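Search this site Go

Unit 5: Reviewing a simulation package before you buy

Course handout. Instructor: Adhiambo Mugo. Bring a printed copy on Thursday.

The product for this unit is the Cornholm kitchen pack, sold by Bustard as an add-on for manipulation training. It contains 13 tabletop tasks, all of them set up near a sink. The license covers one lab and costs $961 a year. Support is by e-mail.

Your job is to write a short review that a lab manager could use to decide on a purchase. You are reviewing the pack, so leave the quality of your own control code out of it.

Read the notes from Florêncio Carrilho's session first. He separates three questions:

1. Can you tell what each object is supposed to be?
2. Do the views give a policy enough to work with?
3. Does the task description match what is on the counter?

Stills from the sink task:

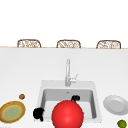
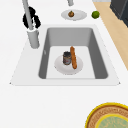
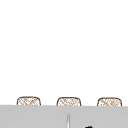 COURSE NOTES / SIMULATION / VIEWS AND OBJECTS

Start with the views. The one looking down into the basin shows a white plate with a baguette and a dark jar or can on it. The one that is mostly white wall gives very little of the counter, and a policy trained on it alone would have almost nothing to use. Say in your review which views you would keep.

Next, the objects. The lime is easy to name by its color and shape. The small brown item is harder. Write down your own guess before you open the object list, then compare.

Surfaces are plain and shading is soft. That keeps rendering fast, but transfer to a real kitchen is a separate test. Atieno Chege covers transfer in the next unit.

Length: two pages. Hand in at the start of class. Late reviews go to Gunārs Laur.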